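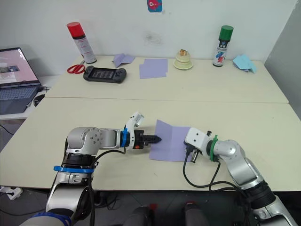
Lavender sheet on the near table, center fold in. Scissors, spray cans and the rest on the back table.

May, folding notes, started 2:50 pm

OK so today was all paper, no cloth (the blue cloth can wait!). I wanted to settle which stock we use for the folding sheets before Liesl puts in the next order, and I think I'm most of the way there.

The lavender is from the Renditz pack, 160 gsm by the label. It takes a crease beautifully and then holds it a bit too well. Once you've folded it down the middle it never lies flat again, it sort of bows along the line, and if your first fold is off by a hair you're stuck with it. Ákos says to press it overnight under the big Folldale catalog. I tried that with two sheets last week and they came out flatter, sure, but the crease was still right there.

The Bozsik pack is lighter and much more forgiving, but it slides around on the cream tabletops like crazy. Breathe near it and it's gone. I went through 22 sheets of it before lunch and kept maybe half, so for anything with more than one fold I'm going with the lavender.

Things I want to remember:

Fold in half the short way first, then run the crease with a fingernail. The bone folder leaves a shiny streak on this color.

Keep used and fresh sheets apart. The small folded one on the back table is a keeper, please don't flatten it, I want to compare against it later.

Red scissors are fine for trimming. They live at the left end of the back table, and I would love for them to stay there (Ákos!!).

The seam where the two tables meet catches a sheet edge if you slide it across. Lift it over.

Still to do: wipe the smudge off the wall over the back table, I keep noticing it and then forgetting. Find out if Deso sells the same lavender in packs of 50, the ones we have now are 20 and we burn through them in no time. Also whoever owns the game console, come get it, or I'm going to start playing on it.

Liesl wants a yes or no on the order by tomorrow noon. Leaning yes on lavender, one small pack of the Bozsik for practice folds.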